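4.2 Hand-held gripper against the Griltero baseline

The second comparison pitted the hand-held gripper against the Griltero, which costs more and sulks in cold weather. Both were given the breakfast task, chosen by Ševčík on the grounds that everyone in the laboratory already held strong views about toast. We recorded 424 demonstrations with the hand-held tool and 152 with the Griltero, whose operators asked to stop. 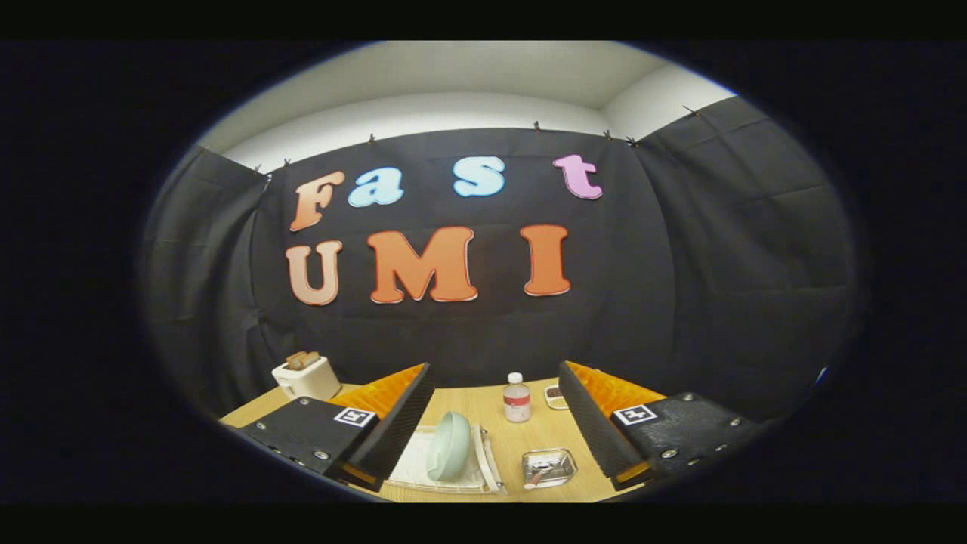 Figure 3. Wrist view from the hand-held gripper at the breakfast station, with a bowl on its side on the tray between the fingers. Markers are fixed to both finger housings.

The wide lens is unkind to straight lines, but it keeps the fingers and the back of the table in one view (Figure 3). The Griltero's own camera sees less and sees it beautifully. Matoušek's controller was left at its October settings throughout — a decision she has asked us to attribute to the group. Bowl trials were capped at 400 control steps for either gripper.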